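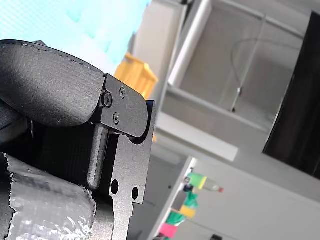 2024-01-11

Workshop notes, story draft "Femham," second pass. Read by Orathai, Petro and Gianni.

Cut the opening at the train station. Draft was 2,217 words, and the first 200 of them were the narrator waiting for a taxi. It now starts with her in the kitchen, already holding her uncle's letter. Petro says the date on the letter gives too much away. Left it in for now.

Orathai lost track of who was speaking on page 2, where the sisters argue about selling the house. Added two tags and gave the older one the line about the roof. Still reads a bit stiff.

Gianni wants the uncle on stage earlier. Tried a short scene at the ferry office, roughly a page, then took it out again. He works better as a voice in the letter. Saved the scene in the scraps folder under "Skoryk," same as the dog, so don't mix them up.

Tense slips: I found 39 in the whole draft, nearly all in the flashback to April. Fixed. Whoever reads next, please check the paragraph after the storm, where I went back and forth.

Ending not settled. Version A, she mails the key back. Version B, she keeps it and lies to her sister. Petro and I like B, Orathai likes A, Gianni hasn't read that far.

Next: retype the middle section, send a clean copy to Ctibor, ask Yurii if he still has my notes on the first draft.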